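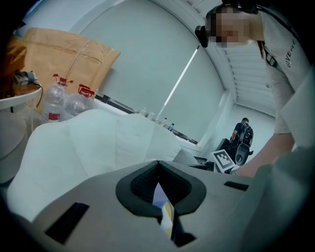 Ulleck hotels get a green badge for washing fewer sheets, but the savings are hard to find

2023-11-14

Hotels in Ulleck that agree to wash guests' bed linen less often can now hang a green badge by the front desk. The badge is called Surdu, it is run by the laundry firm Bultden, and according to the launch leaflet it will "change the way our town sleeps." How it will do that is less clear.

Under the plan, sheets are changed every third night unless a guest asks for fresh ones. Towels follow the same rule. Hotels that sign up pay a yearly fee of $300 and get the badge, a set of door cards and a line on the Surdu website. In return, Bultden says, the town will use less water, less power and less soap.

Anyone who has stayed in a hotel in the past couple of decades will know the idea. The little card on the pillow asking you to think of the planet is older than some of the staff now being told to put it there. Several Ulleck hotels already had one. At least two of the places on the first Surdu list were changing sheets every third night before the badge came along, and their managers confirmed that nothing about their cleaning has changed apart from the card.

That matters, because Bultden's claim rests on a drop in washing. The leaflet promises 48 percent less water per guest. It does not say less than what. Asked for the starting figure, the firm sent a second copy of the leaflet. Asked again, it said the number came from "a typical hotel" where sheets are changed daily and every guest stays several nights.

Ulleck is short on typical hotels, by that measure. Most people who come here are passing through on their way to the lakes at Ronau and are gone after breakfast. A bed slept in by one person on Monday's rate and another on the next night's has to be stripped either way. No badge changes that, and no guest would want it to.

Sibusiso Mabuza, who manages a small hotel near the station, looked at the plan in October and turned it down. Nearly all of his guests stay one night.

"I would be paying $300 to do the same laundry," he said. "If somebody can show me where the water is saved in my building, I will sign tomorrow. I asked them to do that. They offered me a bigger badge."

Bultden denies the part about the bigger badge. It says hotels can pick between a standard sign and a wall sign, and that the wall sign costs extra.

Then there is the matter of who is running the plan. Bultden washes linen for many of the hotels it is now rewarding. On the face of it, a laundry firm asking people to wash less is working against its own trade, and the leaflet makes a good deal of this – "we put the river before our profits" is the line on the back page. The contracts tell a slightly different story. Hotels that join Surdu move from paying by weight to paying a flat monthly rate. If they send fewer sheets, the bill stays the same. The firm does less work for the same money, and collects the fee as well.

There is nothing wrong with a business finding a cheaper way to run. Flat rates can suit small hotels that like to know their costs in advance. But it is a stretch to call it a sacrifice.

A spokeswoman for Bultden said the flat rate was "set fairly" and would be looked at again after the first year. She would not say whether hotels that send less washing will see the price go down. She also said the firm has had "a really warm response" and that more than 7 in 10 hotel owners it spoke to liked the idea. The firm did not say how many owners it spoke to, or whether the fee came up in the conversation.

Housekeeping workers have their own doubts. Two who spoke on condition that their hotel not be named said skipped changes do not always make for lighter days. A room left alone for longer takes more time when it is finally cleaned, they said, and at their hotel the hours on the schedule were cut in the same week that the door cards arrived. One of them said guests often misread the card, then complain at the desk that the bed was not done. The card has a green side and a blue side, and the wording on both begins with "Yes."

The town council has given Surdu its support but no money. A council officer said the town welcomes "any step in the right direction" and had not been asked to check the water figures. The local water company was not involved either. It could in theory compare meter readings before and after a hotel joins, which would settle much of this without a leaflet. Bultden says it is open to the suggestion and has no date in mind.

None of this means that washing fewer sheets is a bad idea. Hot water and dryers use a lot of energy, and few people change their beds daily at home. A family staying the week can do without fresh linen every morning, and hotels that offer them the choice are being sensible. Most of them were doing it without a badge.

The harder savings lie elsewhere – older machines that run half full, dryers left on too hot, vans that cross town with a few bags in the back. Those are in the laundry's hands, not the hotel's, and they get one sentence in the Surdu leaflet, under "future goals."

Hotels in Ronau have been invited to join in the spring. Bultden says it will publish its first results once a full year of the plan is complete. It has not decided whether they will be checked by anyone outside the firm.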